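双腕アームの袋詰め課題で、右手が持ち手をつかみ損ねます

投稿者:Wirgate
2024年3月10日

高専のロボット部で、2本のアームを使って買い物袋に商品を詰める課題に取り組んでいます。校内発表は8月です。左手で物を入れるところまでは動くのですが、そのあと右手で紙袋の持ち手をつかむ動作が安定しません。指が持ち手の手前で閉じるか、袋の口を押してつぶしてしまいます。
学習用の操作データは1,013回分あります。2,000回まで増やせば改善するでしょうか。それとも別のところを直すべきですか。グリッパーは平たい指の2本指タイプで、制御ソフトは部内で作ったErulportです。

Preda さんの回答

増やせばよくなると思います。うちは1,715回でそこそこ動きました。課題が違うので参考程度に。

Trivirent さんの回答

回数を増やす前に、失敗した回の持ち手の向きを確認してください。ひも状の持ち手は毎回形が変わります。データの大半で持ち手が立っていて、本番だけ倒れていると、その差で外します。
うちの班でも同じ症状が出て、次の順で直しました。
・持ち手を立てた状態、外に倒した状態、内側に倒した状態で同じ回数ずつ取り直す
・指を閉じる前に一度止め、高さをそろえてから寄せる
・袋の底に重い物を先に入れ、押されても動かないようにする
取り直しは2日で終わりました。古いデータは消さずに残し、別のフォルダに分けてあります。

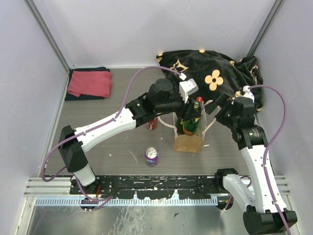 袋詰めの練習では、商品の種類より先に袋まわりの条件を決めたほうが楽です。うちは茶色の紙袋に瓶を入れ、缶は袋の左に置いています。持ち手は左が卓上のほうへ外向きに曲がり、右は上に弧を描いて右のグリッパーの下まで出ています。左右でこれだけ形が違うので、片側で覚えた位置を反転して使うのはやめました。左の指が瓶の首のあたりにあるときは、右の指を袋の口に近づけすぎないよう、操作する人同士で声をかけています。

Wirgate さんの補足

失敗した回を見返したら、ほとんど持ち手が外に倒れていました。まず向きを分けて取り直します。止める位置は指何本分くらい手前にしていますか。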